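Home > Projects > Clitness Hearing Programme > Progress report to the Dhillon Fund

Progress report, second period
June 24, 2023

It has been a very good few months for us, and I'm delighted to be writing this one. When we last reported, the newborn hearing follow-up clinic at Clitness had a room, a waiting list and not much else. We now have a working service, and families are coming through the door every week.

By the end of this period we had seen 379 babies and toddlers for a follow-up test after an unclear result on the ward. Most went home the same day with a clear result and no further appointments. Of the rest, 16 were referred on to the children's hearing team at Wustow, and every one of those families had a first appointment offered before they left our building. That was the promise we made in the bid, and I was nervous about it, so I'm very pleased to be able to write it down!

The grant paid for two part-time audiologists. Both are in post and have finished their paediatric training. We had hoped to fill the jobs earlier, but the first advert brought in very few people with experience of testing under-twos, so we changed the wording, offered the training ourselves and had a much better response the second time. The salary underspend from those empty weeks is shown in the finance sheet. With your agreement, we would like to move it to travel costs for families coming from the far side of the county.

Booking has moved over to Zavar, which took longer than planned. Text reminders went out in the wrong order for a while and a few parents got the reminder after the appointment – our fault, now fixed, and we rang everyone affected. Missed appointments have dropped since the reminders settled down, and the front desk no longer keeps a paper diary as well.

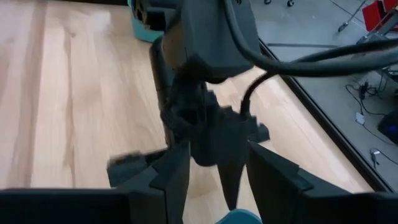

One mother told us at the end of her visit that the waiting had been far worse than the test, and that she wished someone had explained on the ward how common an unclear result is in the first days. Several other parents have said much the same, so we have rewritten the ward leaflet. It now says on the front page that fluid in the ear after birth is a frequent cause, and it gives our direct phone number. The midwives have been handing out the new version for a month and already report fewer worried calls.

Still to do before October: a second late-afternoon session for parents who can't get time off work, translated leaflets, and a short talk for local GPs on when to send an older baby back to us. The talk is written. The translations are with the printer's proofreader, and the late session depends on room space, which we should hear about shortly.

The finance sheet and the anonymised clinic figures are attached separately. You would be very welcome to visit – clinic mornings are the liveliest time to come.

Programme lead, Clitness Hearing Programme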